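Foro > Manipulación de sobremesa > Pinzas y garras
Tema: Clolent de serie o dedos Malý para piezas pequeñas??

tornillo_m3
Buenas. Llevo desde septiembre con un brazo Plimeck y la pinza Clolent que traía, y quiero saber si merece la pena cambiarle los dedos. Uso: cosas pequeñas, tapones, vasitos, piezas de plástico. Nada de peso. La Clolent cierra bien en paralelo pero con lo cónico me patina, la pieza sale disparada hacia adelante como una pepita de limón.

Presupuesto poco. Alguien tiene las dos y las ha comparado?

pinzaloca
Yo. Tuve la Clolent hasta el verano y ahora llevo los Malý, los triangulares. Para cónico van mejor, la punta es más fina y entras más abajo. Estoy justo con eso, vasito negro de pie en la mesa y la pinza acercándose por la izquierda, casi a ras de madera.
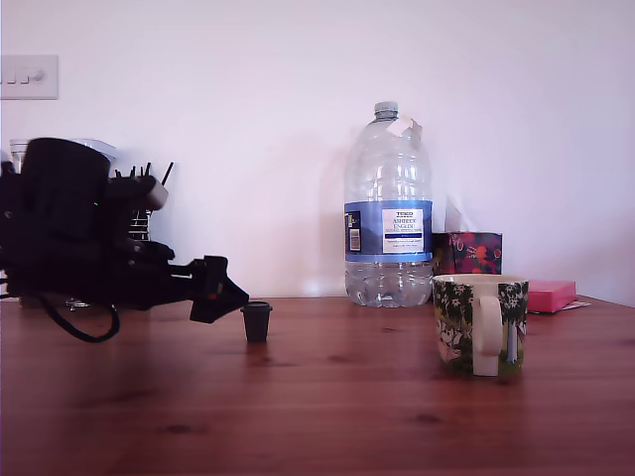
Lo que hago es bajar la velocidad en los últimos centímetros y cerrar en 2 tiempos: primer cierre flojo, espera, segundo cierre con fuerza. Con la Clolent hacía lo mismo y no era tan fino. El controlador es el Brarnine, el barato, y de momento no me ha dado guerra.

Ojo con el cable, dejadle holgura o tira de la muñeca al girar.

kp_demasiado_alto
Discrepo. El problema de lo cónico no son los dedos, es la altura de agarre. Si coges por encima del punto más ancho sale despedida con Malý, con Clolent y con unas pinzas de cocina. Antes de gastar dinero probad a bajar 3 mm. En serio. 3 mm.

pinzaloca
Ya, pero para bajar esos 3 mm necesitas que la punta quepa. Con la Clolent rozaba la mesa con el canto. Por eso digo que la geometria importa.

Y la vista desde la muñeca cambia mucho también. Con los Malý las puntas casi se tocan en el centro y me sirven de mira: alineo la pieza con la rendija y bajo.
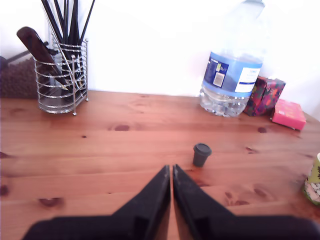 Si la pieza queda un pelo a la derecha de la rendija corrijo la base, no la muñeca. Con la muñeca me acumulaba error y acababa empujando en vez de coger. La luz, otra cosa: pared blanca detrás y la exposición automática se vuelve loca. La fijé a mano en 70 y listo.

tornillo_m3
Lo de fijar la exposición no lo había pensado, gracias. Y por debajo de la cámara, el tapón tumbado lo ves bien? Los míos ruedan y acaban de lado siempre

pinzaloca
De pie bien. Tumbado peor, la verdad, hay que entrar en otro ángulo. Para eso miro más la cámara fija que la de muñeca. Os subo el tapón verde tumbado
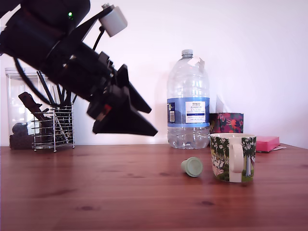 Tapón verde claro tumbado entre la garrafa y la taza, pinza todavía arriba a la izquierda.

Va tan cerca de la taza que ahí no me fío de bajar recto. Punto intermedio por encima y luego aproximación lateral.

kp_demasiado_alto
Otra vez: eso es planificación, no pinza. Con la Clolent harías lo mismo. Además comparas una config de verano con la de ahora, con controlador distinto. Así no se compara nada.

pinzaloca
El controlador es el mismo!! Brarnine las dos veces. Lo único que cambié fueron los dedos y el firmware. Vale, el firmware cuenta, te lo concedo.

rodamiento_seco
Me meto. Tengo las dos pinzas en el taller y llevo un registro, 973 agarres entre una y otra. Con cilindros rectos empate técnico. Con cónicos gana Malý, pero no por lo que dice pinzaloca sino por la goma de dentro, que es más blanda. Le puse goma parecida a la Clolent y la diferencia casi desaparece.

O sea tornillo_m3: prueba goma primero, cuesta dos duros.

kp_demasiado_alto
Por fin alguien con datos.

tornillo_m3
Ok pero la goma no se despega? le puse cinta a la mía y duró una tarde

rodamiento_seco
Cinta no, pegamento de contacto y lijar antes. Dejar toda la noche. Y recalibrar el cero de apertura, que si no el controlador cree que ha cerrado sobre algo y te marca agarre falso. Eso me volvió loco un buen rato.

Pinzaloca, una duda, desde dónde sacas la fija? yo la tengo demasiado alta y pierdo el contacto con la mesa.

pinzaloca
Frontal y bastante baja, apenas por encima del tablero. Se ve el canto trasero de la mesa contra la pared y eso me da referencia de altura. Va otra, con la pieza más expuesta para que se vea la forma:
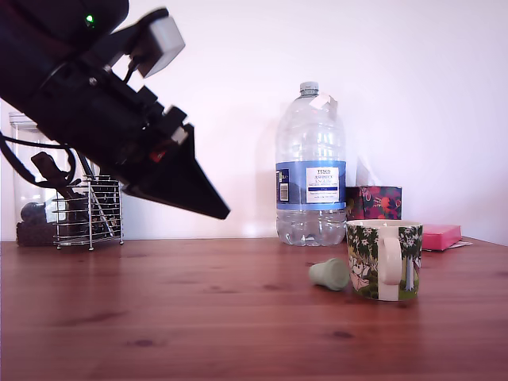

Cámara fija. La punta sobre la zona libre de la mesa, el cono tumbado junto a la taza con la parte ancha a la izquierda.

Con lo ancho a ese lado yo cogería por ahí, no por la punta. kp dirá que eso es planificación jaja

kp_demasiado_alto
Es planificación.

rodamiento_seco
Gracias, bajo la mía entonces. Y yo cogería por el medio, por la parte ancha te gira al cerrar si no va bien centrado.

tornillo_m3
Pues voy con la goma primero. Si no va pido los Malý. Alguien sabe si el tornillo de los Malý entra en la Clolent sin adaptador?

pinzaloca
Entra, pero el de abajo queda corto. Ponle uno más largo y arandela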